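Statholm changes rules for cardboard collection

November 11, 2019

Households and small shops in Statholm will have to flatten all cardboard before putting it out for collection, under revised terms published by the waste contractor Nallel. The terms replace those in force since May and apply to all 107 streets on the kerbside route.

Boxes must be opened at both ends and folded flat along their existing creases. Flattened sheets may be stacked beside the paper bin, provided the stack is no more than 50 centimetres high and is tied with string. Plastic strapping is not accepted as a tie. Paper labels and ordinary parcel tape may be left on.

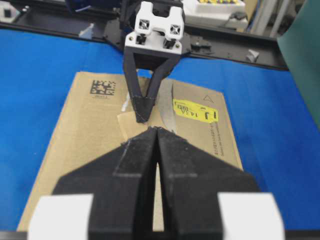
Upright boxes take up space in the collection vehicle before the compactor is run, and Nallel says the present rounds need an extra trip to the Donero sorting depot on most collection days. The depot received 404 tonnes of cardboard from the town in the last accounting year. Of the loads delivered, 17 were downgraded to mixed waste after rain had soaked boxes left standing open at the kerb.

Wet cardboard is harder to bale and fetches a lower price from the mill. The revised terms therefore ask residents to put stacks out on the morning of collection and to cover them in heavy rain. Cardboard with food or grease on it should go in the general waste bin, as before.

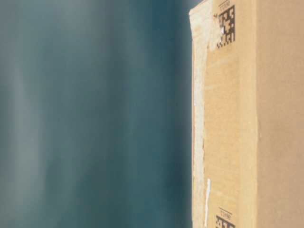
Shops that produce more than one stack per collection will need a trade account. Existing account holders keep their current charges until the contract is reviewed in May. The charge is set by volume, measured at the kerb, and includes the hire of a wheeled cage where there is room for one.

Residents of Lungu, where collection is from shared bin stores, are not covered by the stacking rule. They should place flattened cardboard inside the blue-lidded containers and close the lid. Collection days are unchanged in both areas.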